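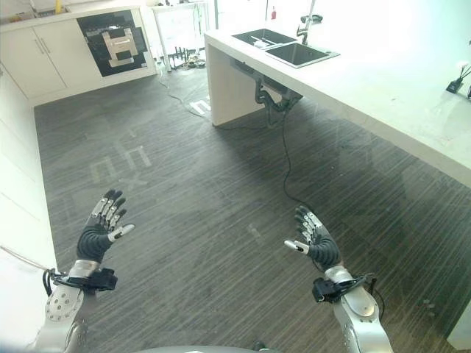 Figure 1. The island end of the Plolten kitchen, with the striped carpet tiles in front.

Making the Shared Kitchen Easier to Use
Interior Design Studio 2, final project report
January 2020

For my project I picked the shared kitchen at Plolten, mostly because I'd eaten a lot of bad lunches in it and had opinions! The assignment was to look at a real room, work out what bugs people about it, and suggest changes that would cost less than a full reno. My budget was capped at $217, so nobody was getting new cabinets out of me.

I started with a tape measure and a pad of graph paper. The island is 2575 mm long by my measurement, and the distance from its long side across the carpet to the far wall is 2707 mm. That's loads of room to walk past somebody who's washing up. My first draft complained that the place was cramped, and I had to scrap that whole page once I'd drawn it properly – it only feels tight when everybody wants the tap at the same time.

So the sink became the main thing. It's a double one in stainless steel, set into a white marble top, and the left basin is bigger than the right. The faucet is a tall gooseneck with a short lever near its base, behind the right basin. I really like the height of that faucet. You can get a stockpot under it with no swearing at all. What I don't like is that the small basin turns into a parking spot for odds and ends. A little green ball in the bottom of it, stuff lying in the big one beside it, and then you've got to clear up before you can rinse a mug.

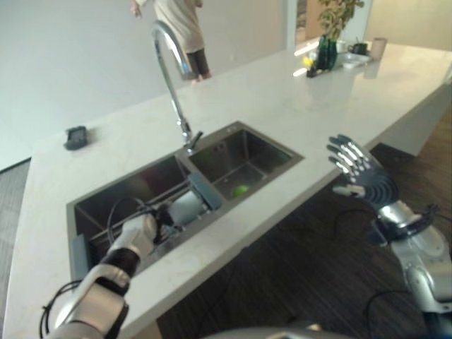

What I tried

I made 2 changes over a couple of weeks. The first was a Comell caddy that sits on the counter, for sponges and brushes. The second was a tray for everything that ends up in the sink by accident, with a label on the front (my printing is terrible, but people could read it). I also priced a Trendari rack that hangs over the divider. It was lovely and it ate nearly all my budget, so it stayed in the store.

The caddy got used right away. The tray was more of a mixed bag. For the first few days it was great, then somebody left teabags in it and it went downhill from there. If I did it again I'd use something with holes in the bottom.

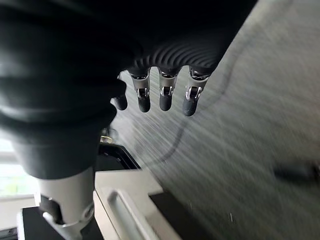 My other big question was the flooring, and I went back and forth on it for ages. Carpet in front of a sink sounds like an awful idea, and my Slaoui sample book was full of vinyl I wanted to put down instead. But I asked people what they thought and most of them liked it underfoot, and it keeps the noise down when chairs get dragged around. Grey is also a pretty forgiving colour for crumbs. In the end I kept the grey and drew a strip of vinyl in a matching shade along the sink side only, so the wet zone gets a surface you can mop. The tiles could be lifted and swapped in a morning, I think, though I haven't tested that. The drawings and the price list for the strip are in the appendix, and I'm hoping to go back in June with proper samples.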